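Cleaning and Inspecting a Polished Quartz Worktop

Filed under: Kitchen surfaces
Written by Efraín Lozano
Last checked: 5th October

This page covers routine cleaning, removal of film and dried residue, and a surface inspection for polished quartz worktops. It applies to speckled and plain slabs. It does not apply to granite, marble, laminate or solid timber, or to quartz with a matt or brushed finish, where the cloth and the final pass are different.

Quartz worktops are made from crushed stone bound with resin. The stone resists scratching well. The resin is the weaker part and sets the limits on heat and on cleaning products. Most damage seen on a domestic worktop is damage to the resin.

What you need

Two microfibre cloths, one for washing and one for drying
A flat-weave glass cloth for the final pass
Washing-up liquid without added bleach
A plastic scraper with a square edge
A spray bottle holding at least 400 ml
Warm water
A torch or a small lamp that can be held low

Wash the cloths without fabric softener. Softener leaves a coating on the fibres which transfers to the slab and shows as smears.

Do not use

Oven cleaner, paint stripper or drain cleaner
Neat bleach
Scouring powder, wire wool or the green side of a sponge
Wax or silicone polish
Metal blades

Mixing the solution

Fill the spray bottle with 400 ml of warm water and add two or three drops of washing-up liquid. Tilt the bottle to mix. More detergent does not clean better and will need extra rinsing. Make a fresh batch each time.

Method

1. Clear the section to be cleaned. Small appliances should be lifted and not dragged, as grit trapped under the feet can mark the polish. Brush crumbs into the hand or a dustpan.

2. Spray the solution lightly over an area no wider than you can reach without moving your feet. Leave for one minute. On dried food, lay a damp cloth over the spot for 20 minutes instead.

3. Wipe from the back edge to the front in straight, overlapping passes. Fold the cloth to a clean face when it begins to drag.

4. Lift any remaining residue with the plastic scraper held nearly flat. Keep it moving in one direction. Chewing gum, candle wax and label adhesive are easier to remove if first hardened with a bag of ice.

5. Rinse with plain water and a wrung-out cloth. Rinse twice if the worktop was previously treated with a spray polish.

6. Dry at once with the second microfibre cloth. In hard water areas, drops left to evaporate will leave rings.

7. Buff with the glass cloth, using light pressure. Stand back and look along the slab towards the window or curtain. On polished grey quartz with dark flecks, a curtain beyond the counter shows as soft, pale vertical bands. Smears interrupt these bands or give them a greasy edge. Repeat the rinse on any area where this happens.
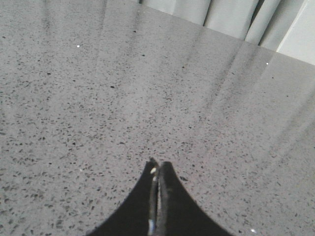 8. Inspect under low light. Hold the torch close to the surface and move it slowly from left to right. Run a fingertip over anything doubtful. A fleck in the stone is level with the slab and cannot be felt. Residue is raised; a chip or pit catches the nail. Dark flecks vary in size, so a larger one is not a fault in itself.

Dull patches

A patch that stays dull after two rinses is either old polish or damaged resin. Wipe a small part with isopropyl alcohol on a white cloth, with the window open and the hob off, then rinse. If the shine returns, it was polish, and the rest can be treated in the same way. If there is no change, stop. Further rubbing will widen the patch, and repolishing needs to be done by a stone fitter.

Heat

Use a trivet for anything taken from the oven or hob, including when the pan is to be put down only briefly. An oven tray at 200 degrees can discolour the resin or crack the slab near a joint or cut-out. Slow cookers and toasters should stand on a board.

How often

Wipe down daily with a damp cloth. Carry out the full method monthly, or after heavy cooking. Check the silicone along the wall and around the sink at the same time and have it replaced if it has lifted.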